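Larow two-arm bench package: review after one budget year
Posted 09/08/2023 by Uyên Đỗ
Filed under: Equipment, Purchasing

We bought the Larow package last November through Pellegrini, after comparing it with a similar offer from Darkia. I handled the purchase and Lợi Mạch runs the bench, so this review is mostly about money and space, with his notes on daily use mixed in. If you want accuracy tests, other people have published better ones than we could.

What you get for the base price: 2 arms, 2 parallel grippers, the mounting plates, the controllers and a software license for the first year. What you do not get: the table, the rail, any of the cameras, brackets for the cameras, or enough cable. The Pellegrini quote was clear about this if you read the second sheet. I read the second sheet after I had sent the first one to accounting.

Extras came to 91 percent of what we had set aside for the whole following quarter. Most of that was cameras and mounts. The aluminum rail was cheap by comparison and went together in an afternoon. Cable was the item we underestimated most often. We placed 6 separate orders for it, each with its own shipping charge, and would have saved money by ordering one long list at the start.

Plan the table before you plan anything else. The footprint in the brochure covers the bases only. Add the cables behind them, the camera brackets at the sides and whatever the arms are supposed to work on, and a bench that looked generous on the drawing gets tight. Our work is kitchen and household handling, so appliances have to share the surface with the arms.
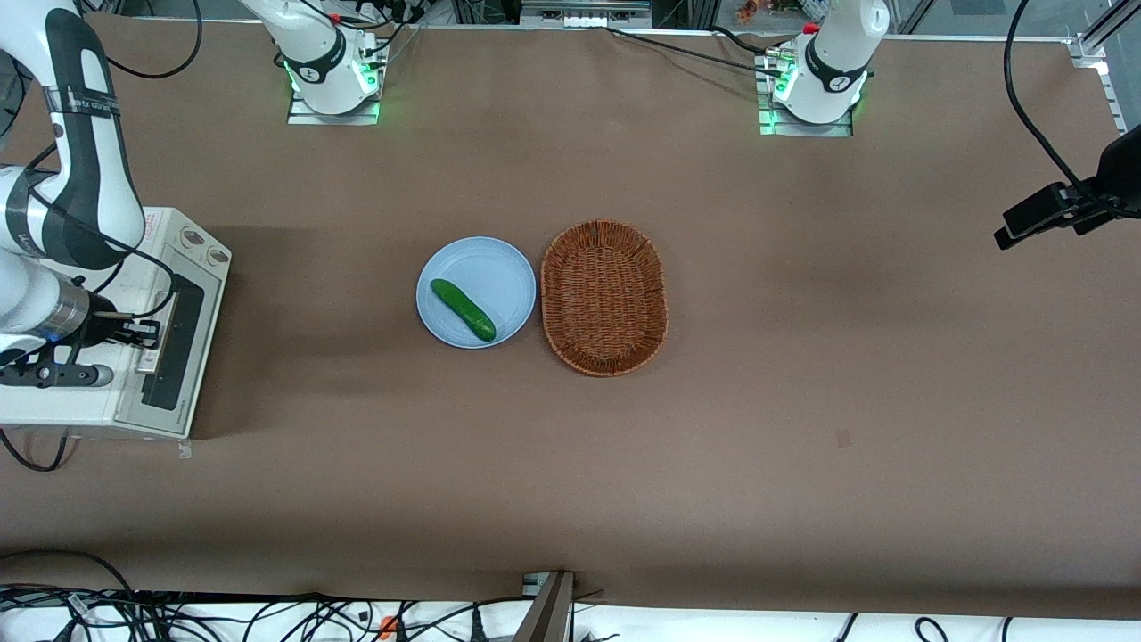
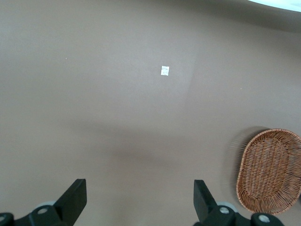

Props are a budget line too, even if a small one. Plates, baskets and produce cost very little each, but they need replacing, and fresh vegetables need buying every week the bench is running. We put them under consumables together with tape and table covering. Accounting was happier with that than with grocery receipts under equipment.

On the arms themselves, Lợi has few complaints. They start up without trouble, the status lights are easy to read from across the room, and the grippers have held up well on light objects. He would like quieter fans in the controllers. He also found the gripper manual thin, and the section on replacing finger pads describes an older version of the part. Pellegrini sent the right pages when he asked, but it took more than two weeks.

Support is where I would negotiate harder. The first year is included and the renewal is priced per arm – a detail missing from our original quote. Ask for the renewal price in writing before you sign. Darkia offered a flat fee for the pair, and over a longer period that might have made them the cheaper choice.

We also bought a Grulby tool cart for the spare parts. It is fine. The drawers stick.

Would I buy the package again? Yes, with a different spreadsheet. Put the arms on one line and give the cameras, mounts, cabling, table and support renewal a line each, with a real quote behind every one. Leave room for a spare gripper. We did not, and it is now the first item on next year's request.

Arms and grippers: good
Documentation: fair
Value at the quoted price: good
Value at the price we ended up paying: fair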